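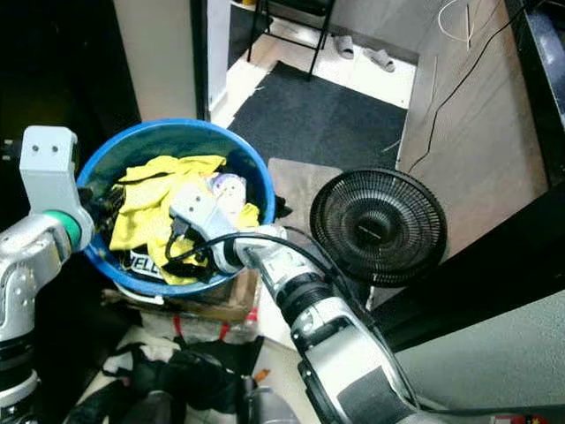 Clothes in a blue bin, yellow on top.

HOUSEHOLD WATER USE, UNIT 6: LAUNDRY
Handout, bring to section. Readings are on the course page.

Recap from last time
- Indoor vs outdoor use. Indoor is steady through the year, outdoor swings with the season.
- A meter gives one number for the whole house. Splitting it up is the hard part.
- Dishwashers done. Toilets done. Do not email me about toilets.

Today: laundry
Two things drive the total. Water per load, and loads per week. People argue about the first and forget the second.

Water per load depends on the machine type (top vs front), how the fill level gets set, number of rinses, and fabric. Towels hold a lot, so the spin matters too.

Loads per week is about habit. Size of household, jobs with uniforms, small kids, who has a line and who pays by the load. Survey answers here are shaky. People report what they think is normal.

The Abdella survey
Our main data set for the unit. 291 households sent back the first form, 170 of those kept a laundry diary all through May. Note the drop. Who quits a diary? Probably the busy ones, and busy homes may wash more or may wash less, we dont know. Write one paragraph on this for the problem set.

Diary columns: start time, cycle picked, how full (quarter, half, full), hot/warm/cold. "How full" is a guess by the person loading. Treat it as a rank, not a measurment.

Gukance apartments
Different setup. Shared laundry room, one sub-meter, 727 cycles logged by the pay box. No idea who ran what. Good count of loads, nothing on load size. So Abdella has detail with gaps and Gukance has a clean count with no detail. Exam will ask you to compare, hint.

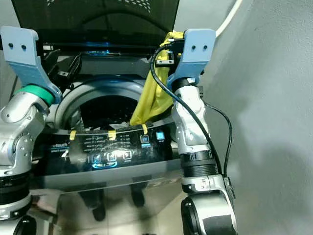

A comment left on last year's copy of this page, from a reader in Flastier: we pay a flat rate for water here, so nobody in my building thinks about half loads at all, does your method even see that? Partly. Price shows up in the diaries only if rates differ between homes, and in Abdella they barely do. Flat rate towns need their own sample.

Formula for the problem set
weekly use = loads per week x gallons per load
Use the median for loads, not the mean. A few homes wash daily and pull the mean up. Show units on every line, I take off points.

Reading
Catix project report, chapter on end uses. Skip the appendix.

Due at start of section, 2 pages max, stapled.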